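The Two-Sided Bin

I have a junk drawer problem. My junk drawer is also a junk shelf, a junk basket and, as of August, the whole back seat of my car. So when a neighbor in Privudton told me she'd sorted her entire garage with one metal bin, I was all ears (and a little jealous).

The trick is a bin with a wall down the middle. Everything homeless goes in one side, all of it, no thinking allowed. Then you move each thing to the other side only once you've decided where it lives. When the first side is bare you're done, and you get a cookie. I set mine up on the table at 11 in the morning with a pot of coffee and the radio on, feeling very grown up!
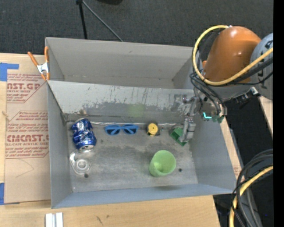 Dented can, blue sunglasses, clear tape dispenser: one side of the bin, waiting on a verdict.

The can was easy – recycling, goodbye. Sunglasses go by the front door, where I will still not find them. But the tape dispenser! I have hunted for tape before every birthday for years, and I own three, so which one gets the desk?

You don't need anything fancy. Jelley and Ortner both sell divided bins, and Wovix has a small one if you're short on table space. I'd go for metal over plastic. Mine is scuffed to pieces along the divider and I couldn't care less, it still holds everything I throw at it.

Next up is the car. Wish me luck, there are french fries back there.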